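1/ I've been asked to put together next year's equipment budget for our sorting and packing room, and the big line item everybody wants to talk about is a robot arm. I've spent most of January on it. Posting my notes here while they're still fresh and I'm still annoyed.

2/ The room does kits. Small mixed household stuff comes in loose, gets sorted, goes out in bins. No two trays look alike. People who sell arms hear "sorting" and picture identical boxes on a belt. We don't have identical anything.

3/ Three quotes so far. Jusier, Zundusum, and an integrator called Pindach who resells somebody else's arm and puts their own sticker on the cabinet. All of them lead with the price of the arm. None of them lead with the price of the gripper.

4/ Grippers! Zundusum's quote has the arm on page one and "end effector, TBD" on page 6. TBD is not a number I can put in a spreadsheet. I asked twice. I got a brochure.

5/ Pindach did give me a number for replacement finger pads. $389 a set. I asked how long a set lasts and the answer was "depends on your application." So I wrote down one set a month and let them argue me out of it. They haven't written back.

6/ Keyvan Azimi runs our floor and he is more hopeful than I am. His view is that if it handles a third of the items it frees up a person. My view is that somebody then has to stand next to it for the other two thirds. We've had this talk enough times that we can do each other's parts.

7/ What I told every vendor: don't bring me your foam cubes. Bench demo, our kind of clutter, different shapes and finishes all on one board. A bowl next to a ball next to a cup next to something floppy.

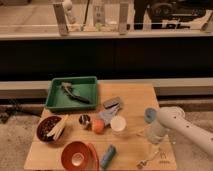 Bottle with the blue cap, in the gripper. The fork or spoon near the corner is the one I'd like to see next.

8/ OK, so a bottle. Bottles are what everybody wants to show me. I'll grant that a clear one is harder on the vision side than a solid color, and I gave credit for that on my score sheet. But one good grip is a picture, and I'm buying a year of shifts.

9/ My list of things I want priced by the attempt: thin silverware lying flat. Anything soft like cloth. A bowl full of small loose stuff, without dumping it. Skinny sticks in a bundle. If it drops one in ten, who picks it up, and does the line stop while they do?

10/ Cycle time. Ask for the worst one. Jusier sent me an average and a nice chart. Milagros Quispe (our controller, reads every footnote) wrote back asking for the slowest 27 picks in the run with the item named for each. Silence for a week, then a new salesperson.

11/ Service contracts next. Zundusum wants $1,957 a month after year one. That covers phone support and software updates. It does not cover travel, and it does not cover parts. I had to read it three times to find out what it does cover.

12/ Also not on anyone's quote:
- guarding or a scanner, and the safety review
- the table, bolted down, at the right height
- power and a network drop where we don't have one
- training for 2 people, plus the hours they're off the floor
- floor space we currently use for bins

13/ I put all of that in and the total came out close to double what Pindach calls "all in." Sent it to them. They told me most customers "absorb" those costs. I am the customer. I'm the one who'd be absorbing.

14/ Somebody will ask about leasing. Zhong does leases, and the monthly looks friendly until you get to the return terms. You pay freight both ways, and "normal wear" has no definition anywhere in the document. I sent it back with that part circled.

15/ Where I've landed for now: no purchase line. A paid trial, ninety days, our items, our people loading the table, drops logged by whoever's on shift and not by the vendor. Trial fee comes off the price if we buy. Jusier said maybe. Pindach said no. Zundusum is checking with their manager.

16/ Keyvan thinks I'm stalling. Could be. I also signed for the label printer in 2 colors that we use in one color, so I've earned some caution.

17/ If you run a room like ours and you've had an arm in it for more than a year, I'd like to know what you spend on pads and fingers. Real invoices if you can share them. DMs are open, vendors please don't.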